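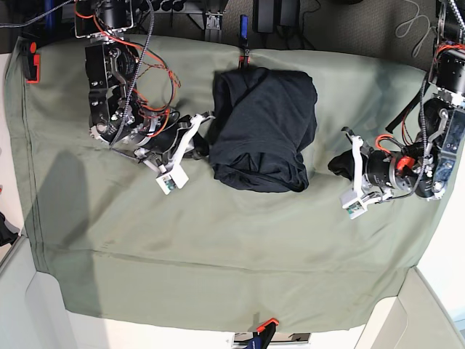 I came to Derosard's back room to talk about folding, and I'd been there maybe five minutes when the woman who runs the table told me I was holding my own coat wrong. (I was. It was in a ball under my arm.)

She's been folding secondhand clothes for 16 years, the last 2 of them at this shop, and she asked me to leave her name out because her sister reads everything and would never let her hear the end of it. Fine by me! We talked over the sorting table while the radio played, and I mostly tried to keep up.

First question, obviously: why the cloth? I fold my laundry on the bed like a normal person.

"The bed's too soft," she said. "You push down and the bed pushes down with you. You want something hard underneath and cloth on top, and you want the cloth clamped, or it comes along for the ride every time you drag a sleeve across."

She likes sage green because both white shirts and dark ones show up on it. Her old cloth was navy, and she lost socks on it constantly. "Black sock, navy cloth, bad light in the winter. I'd find them at closing time."

Dark clothes came up a lot, as it happens. She thinks they're the hardest thing to fold well. You can't see the seams, so she finds them with her fingers, running a thumb down the side until she feels the ridge. Then the sleeves go in, the bottom comes up, and she gives the whole thing one slow press with her forearm. I tried it with a black sweatshirt and got something closer to a pillow.

"It's a rectangle if you squint," she said, which I'm choosing to take as a compliment.

I asked whether a few wrinkles in the cloth bother her. They don't. She used to iron it every morning and then quit one July when the room was too hot for it, and the shirts came out the same as ever.

The big order last year was from Usmani, a uniform supplier closing out its stock: 825 pieces, nearly all of them dark, packed into 68 boxes. She still talks about it the way other people talk about a bad move. "Pants are all right. Pants want to be folded. It's the little stuff that wears you out, the belts and the caps and the bits of fabric you can't even name."

So what does she do with the bits? They go to the side of the table and wait until the big piece is done. She's firm about that. Stop halfway through a shirt to chase a scrap and you'll be starting the shirt over.

At home, she admitted, she doesn't fold much of anything. Her T-shirts live in a heap on a chair. I told her mine do too, and she laughed and handed me another sweatshirt.

"Sleeves first," she said. "And feel for the seam this time."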